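The **Wiver Kitchen Challenge** is a student robotics competition held each March at Kaltevley. Teams of up to six program a robotic arm to do household tasks in simulation. It was founded by Liis Vaher and Ming-te Fung.
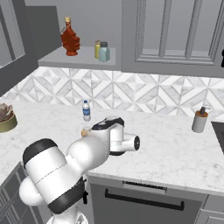 *Simulated kitchen with a white robotic arm at a marble countertop; a water bottle stands behind the wrist.*

Entries are run on a shared server, and each team gets two scored attempts. Physical robots are not used — an early plan for a hardware round was dropped. As of September 2025, the contest had 130 registered teams.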